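September
Posted by Chidubem Ugwu

Letter spacing on a hand-set sign

The house on Burnlow Lane needed a name sign, and the name is Brornanach. Ten letters, three of them round or partly round, two capital-sized problems in the middle. I cut the letters separately and mounted them on a board, so the spacing was mine to get wrong.

My first layout used equal gaps. I divided the board length by the number of letters, subtracted the letter widths and shared out the remainder. The result read as BRO RNANACH from across the road. Equal gaps measured edge to edge do not look equal, and the error grows with viewing distance. An O next to an R has a lot of open area above and below the point where they nearly touch. Two straight stems with the same gap look crowded by comparison.

The usual correction is to work by area. Picture the space between two letters as a container and try to give each one the same volume. Straight to straight gets the widest gap. Straight to round gets a bit less. Round to round, or anything involving an A, gets the least. I set the N–A pairs almost touching at the foot and they still looked loose.

The board is 122 cm long. I marked a center line and worked outward from the fifth and sixth letters, which kept the error from piling up at one end. I also turned the whole thing upside down to check it. Once the word stops being readable, the dark and light patches are easier to judge. Fatima Aliyu, who paints shop fronts, told me to squint as well. Squinting worked better than the ruler did.

Letter height matters for distance. I used 25 mm per meter of reading distance for a first guess and then reduced it when the board would not take it.

Spacing is easier to learn with loose pieces than on paper, where every change means erasing. Cardboard cutouts do the job if they are weighted. Children's alphabet blocks are less useful than they look, even scattered over a wooden tabletop with plenty of room to shuffle them, as the face of each block sets a fixed margin and the printed letters can never get closer than that margin allows. They are fine for checking order and word length. 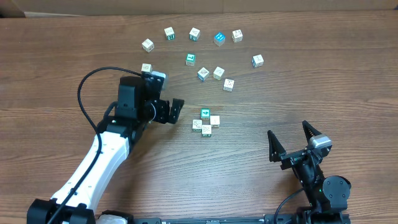
Fixing came last. I taped a paper pattern to the board, drilled through it and pushed the letters on with short pins — glue alone had let go on an earlier sign. The second A sits a hair low. I have left it, although I may move it when the board comes down for oiling.

Last updated: September
Contact | © Chidubem Ugwu | Back to top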